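Clenell Clear Storage Box
by Flurelum

Item 62-C. In stock. Ships in 3 business days.

The Clenell is a clear plastic box for kitchen shelves, pantries and countertops. It is sold singly or in packs of 5. The plastic is food safe and can be washed by hand in warm water with mild dish soap. Do not use scouring pads or bleach, which will cloud the walls.

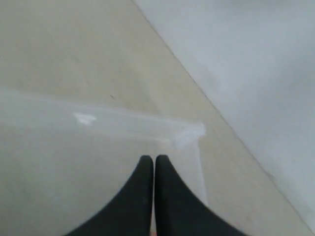

Translucent walls, rim slightly lighter.

Sizes and use
The box takes dry goods, produce, packets and eggs. Keep it away from stovetops and heaters. Do not put it in the microwave or the oven. It can go in the refrigerator, and labels with removable glue peel off after a soak.

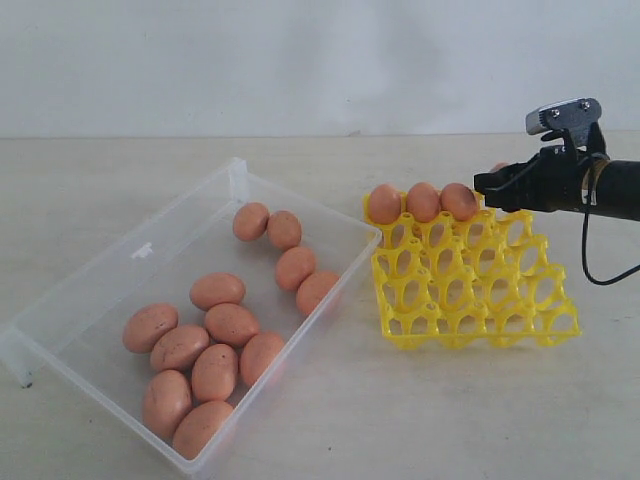

Open box with brown eggs inside.

Ordering
Single boxes and packs ship from the Poulain warehouse. Stores that need more than 1,000 units should ask for a trade quote before ordering. Lids are listed separately under Zotix Lids and are not included in the price.

Returns
Unused boxes may be returned within 62 days with the packing slip. Cracked boxes are replaced at no charge.

Page updated March 20, 2022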